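Do we really need a drawer for everything?
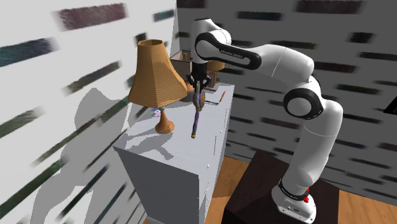

I read another decluttering book over the weekend, the third my sister has pressed on me, and I remain unpersuaded. The author claims that a tidy home gives you back 83 hours a year. Eighty-three! She doesn't say who measured it, or whether they took off the time spent folding socks into little envelopes.

My own record isn't good. In January I followed the Grirnora method, which wants every object in the house given a "home" within seven days. I did it properly, labels and all. By the second week I couldn't find the scissors, the stamps or my spare glasses — all of them had lovely homes, and I'd forgotten every address. Before that they'd lived in a heap by the bread bin and I could put my hand on any of them in the dark.

Marius Surdu, who I used to work with in Sternodstead, swears by it and says I gave up too soon. Maybe. He also paid £649 for the weekend course, so I'd expect him to be keen.

What bothers me is the way mess gets treated as a moral failing. Some of it is just things being used. I've kept the labels on the kitchen shelves, mostly out of stubbornness, and the one marked TEA has had batteries behind it for months.

The heap is back by the bread bin.

7 comments
3 shares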